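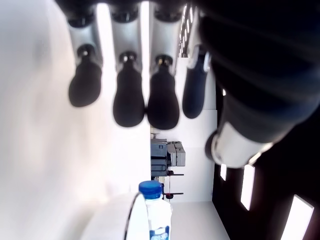

Minutes, Lesdale Hall users' meeting, 2025-02-09, small room. Started late, urn not on. Main item tonight was drinks and the kitchen, so took that first while people were still awake. Wanda Krawczyk in the chair, said the plastic bottles with the blue screw cap are what we have at present and did people want to carry on with them or go back to jugs. Long discussion, see item 2.

Present: Wanda Krawczyk (chair), badminton, toddler group, choir, the Henik sewing circle, Worku supper club, two from the garden lot. Minutes by me again as no one else had a pen.

Apologies: first aid class, yoga (sent a note, read out under item 5).

1. Last minutes

January minutes agreed. One correction, the choir did NOT ask for the heating to go off at nine, that was badminton. Badminton said it was both. Left as corrected.

Matters arising: back door latch done. Hook in the ladies' not done. Noticeboard key still missing, Wanda to ask the sewing circle to look in the button tin again.

2. Drinks

Bottles come in from the Flarotum wholesale place, delivered to the side door. We used 31 over the last choir weekend alone and the supper club thinks it gets through more than that on a big night but hasn't kept a note. To keep a note.

For bottles: easy, lids go back on, toddlers can't tip them, no washing up. Against: cost, and the half drunk ones left on every windowsill. Toddler group fed up of emptying other people's water down the sink before they can start. Garden lot said they would take the dregs for the tubs by the front step if someone puts them in the watering can and not in a carrier bag like last time.

Supper club want jugs on the tables for the sit down meals, bottles look mean next to a proper plate. Jugs are in the top cupboard, two have chips. Sewing circle doesn't mind what it is so long as it has a lid, spilt jug over the quilt before Christmas still a sore point.

Choir asked for water at room temperature. Wanda said then leave it in the room.

Agreed:
Bottles stay for choir, badminton, sewing and anything with small children.
Jugs for sit down meals, supper club to wash and put away same night.
Marker pen to be tied to the fridge handle, initials on the lid please. Dark pen, the pencil doesn't take.
Whoever locks up empties what is left, caps and bottles in the recycling, caps ON.
Garden lot to leave the watering can by the sink.

Asked whether to buy a filter tap instead. Price was a fair bit more than we thought, and fitting on top. Parked till the spring meeting.

3. Kitchen cupboards

Nobody can find anything. Worku supper club moved the plates in January so they were nearer the hatch, which suits supper club and no one else. Toddler group now has beakers on the shelf they can't reach without the step.

Went and had a look as a group, took longer than it should. Agreed new order:
Low cupboard left of the sink — beakers, plastic bowls, bibs.
Low cupboard right — washing up stuff, with the child catch put back on, please.
Middle — mugs at the front, plates behind the hatch side.
Top — jugs, big pans, the cake stand, anything used twice a year.
Drawer by the door — tea towels only. Not batteries, not string, not the raffle book.

Labels to be done by sewing circle as they have the nice tape. Date for the big sort out to be fixed by email, need four people and somebody tall.

Old bread bin: throw or keep? Vote was to throw. Choir took it home.

4. Money

Wanda gave the figures. 1,000 put by for the floor. Quote for sanding and sealing the main hall is 2,000 so we are half way. Wanda to ask the floor people if they will do it in two goes, stage end first. Badminton not keen on two goes as the lines would have to be done twice. Badminton asked to find out what lines cost.

Hire charge stays the same till the summer. Supper club paid up to date, thank you. Two groups not, they know who they are, and have been written to.

Drinks money: tin in the kitchen was 15 pounds short of what it should of been against the bottles gone. Probably people forgetting. Suggest price written on the tin lid in big letters. Agreed. Tin to go in the locked drawer between bookings.

5. Notes sent in

Yoga: floor gritty near the radiators, could whoever is in before them sweep. That is garden lot. Garden lot said fine but the broom has gone. Broom was found behind the stage curtain during the meeting.

First aid class: would like four more chairs without arms. There are some in the loft — need bringing down and wiping. Badminton will do it, not this week.

6. Any other business

Lights in the passage on a timer that is too short, choir alto in the dark with a tray. Wanda to turn it up a notch.

Lost property box full. One child's wellie, three scarves, a flask, a very good umbrella. Goes to the charity shop at the end of the month if not claimed. Umbrella claimed on the spot by sewing.

Sewing circle open afternoon, posters handed out, please put up and take DOWN after.

Parking. Not again. Moved to next meeting.

Actions
Wanda — noticeboard key, floor people, passage timer.
Supper club — note of bottles used, wash jugs, plates back to the middle cupboard.
Sewing — labels, price on tin lid.
Garden — watering can, sweep before yoga.
Badminton — cost of lines, chairs from loft.
Toddler group — child catch.
Me — type this up, marker pen and string for the fridge, email round re the sort out.

Next meeting to be fixed when Wanda has seen the bookings diary. Closed when the choir needed the room. Chairs stacked, heating off, side door locked by badminton.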